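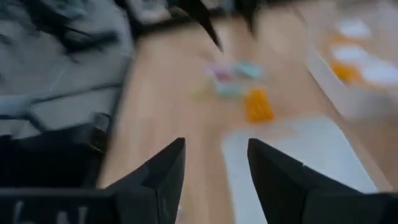 A table, close up.

Give Me Back the Long Supper
2 December 2020

I want to make a case for staying at the table after the food is gone. I know how that sounds. I sound like my grandmother, who thought you could judge a whole family by how fast they got up from dinner. But I've come around to her side, and I'd like to bring a few of you with me.

When I was growing up in Stumton, supper took as long as it took. My father ate slowly, my aunt talked slowly, and there was always somebody who wanted one more half cup of coffee (it was never a half cup). As a kid I hated it. I wanted to be outside, or in front of the TV, or anywhere that didn't involve hearing again about the price of heating oil. I'd slide lower and lower in my chair until only my forehead was showing, and someone would say "sit up" without even looking over.

Then I grew up and got my own place and started eating like I was being timed. Dinner standing at the counter! Dinner in the car! I worked at Trasus for a while, and we had a lunch break on paper, but really you ate with one hand and typed with the other and were sort of proud of it. I once finished a whole bowl of chili during a phone call and couldn't have told you afterward if it had beans in it.

What changed my mind was a neighbor, Szymon Bednarek, who had me over in September. We ate out on his back porch with the chairs pulled far apart, and the food was gone pretty quickly, because it was good and I was hungry. I did my usual thing. I stacked my plate on his and started to get up. He looked so puzzled. "Where are you going?" he said, and I didn't have an answer. I wasn't going anywhere. I had nothing to do until morning. So I sat back down and we talked until it was too dark to see the plates, and I heard about his brother, and a boat he used to own a third of, and a really terrible job he had at a cannery, and none of it would have come up while we were eating. People don't say much while they're eating. They say "this is good" and "is there more."

So that's my argument, I guess. The meal gets everyone sitting down and the good part comes later, and most of us leave right before it starts.

I've heard the objections, mostly from my own household. The dishes get crusty. Yes, they do. Soak them. The kids have homework, and the homework will still be there in 20 minutes, unfortunately for them. My friend Jianhua Luo, who loves to argue, told me that not everyone likes the people they live with enough to sit there any longer than they have to. Fair point, and I thought about it for days. If supper at your house is miserable, please get up, take your plate with you, I'm not going to write an essay telling you to stay. But I think plenty of us like each other fine and are just in the habit of leaving.

And I don't buy the idea that you need a nice dining room for any of this. Mine is a corner of the kitchen where your elbow hits the fridge. I don't have matching chairs. One of them is a step stool. The magazines would like to sell you a candle arrangement, and go ahead if you like candles, but I've had some of the best talks of my life over a greasy pizza box.

I do have one rule, which is no phones until somebody stands up. I'm 51 and I break it more than the kids do. My daughter caught me checking the score under the table and made me put the phone in the bread box, where it buzzed away by itself next to the rye. I let it buzz. We were in the middle of a long fight over whether a person could walk from our house to Chauke in one day, and I say you could if you left early and wore the right shoes. My daughter says no way. My son thinks it depends on the bridge.

We haven't settled it. I'm making soup tonight, and I'm planning to bring it up again.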